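Up at six, rain on the skylight. Kettle, toast, the last of the marmalade. I had told myself that this would be the week for the big room and I'd already used up most of the week on other things, so I got started before I could think of a reason to go into town.

The shelves came first. I took everything down and put it on the floor along the wall, which made it look as if we owned twice as much as we do. Three boxes of cable ties, two of them opened. The stapler Bjarke said he'd lost in July. A bag of 1000 small screws from Surnov, bought when we only needed a handful, and still nearly full. I put the screws in a jar and wrote the size on the lid. The rest went into the grey crates, one for fixings, one for tape and glue, one for things I couldn't name and didn't want to throw out.

Swept at nine. The broom is losing its bristles and I was sweeping up the broom as much as the floor. Must get another one.

Bjarke Gunnlaugsson came in at half past ten with the post and a bag of buns from Briem. He stood about for a while and then asked what he could do, so I gave him the windows. He does windows well. He uses newspaper and vinegar like his mother did and goes right into the corners. We talked about the Mallville job, whether they will pay before the end of the month, and what we'd do if they didn't. He thinks they will. I think it will be 30 days at the very least, and then a phone call.

The invoice from Sukon has gone up again. It was 92 last time for the same delivery, and now they've added 20 for handling. I rang them and was told someone would ring back. Wrote it on the wall calendar so that I don't forget to chase it.

Buns at eleven. He had got the cardamom ones. We ate them standing up with the back door open, and the rain had eased off by then, though the gutter over the step was still dripping. I've been meaning to see to that gutter since we moved in. Bjarke says it only needs a new bracket. He may be right, but it means getting the long ladder over from his brother's, and his brother always wants to come too and give advice.

After that the table. It had been collecting things for weeks: mugs, receipts, a torch, half a roll of masking tape, the instructions for the heater. I took it all off in armfuls, sorted it on the floor and put back nothing. Then warm water with a drop of washing-up liquid, a second go with plain water, and a tea towel to finish. There was a ring from a coffee cup that wouldn't shift and I went at it with bicarbonate on a damp cloth, not too hard, as I didn't want to take the finish off. It's a matt top and once you put a shine on one patch you're stuck with it. The ring went in the end. I did the edge as well, all the way along and round the corner, where the dust sticks. 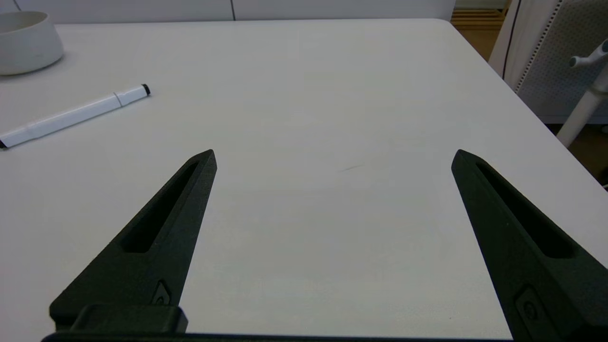
The white table after lunch, nearly cleared.

I like it like that. It won't last, but I've made a rule that mugs go on the windowsill and post goes in the tray by the door, and Bjarke has agreed to it. He put his mug down on the table within the hour and then picked it up again when he saw me looking.

The floor was the last thing and I only did half of it. My back had started to complain and the mop water was black after the first few yards. The half by the door is done. The half under the shelves will have to wait until the crates are up off the floor, and I'm not lifting those on my own.

Bjarke left at four to fetch the dog. I stayed on to take the rubbish out - four bags, one of them all cardboard - and to change the bulb by the sink, which has been flickering since before the holidays. The new one is whiter than the old one and makes the sink look worse. I scrubbed the sink.

Sukon did not ring back.

Home by half past five. Soup from the freezer, leek I think, there was no label. Read for a bit and fell asleep in the chair. Tomorrow the crates, then the rest of the floor, and I need to buy a broom, vinegar and labels for the freezer.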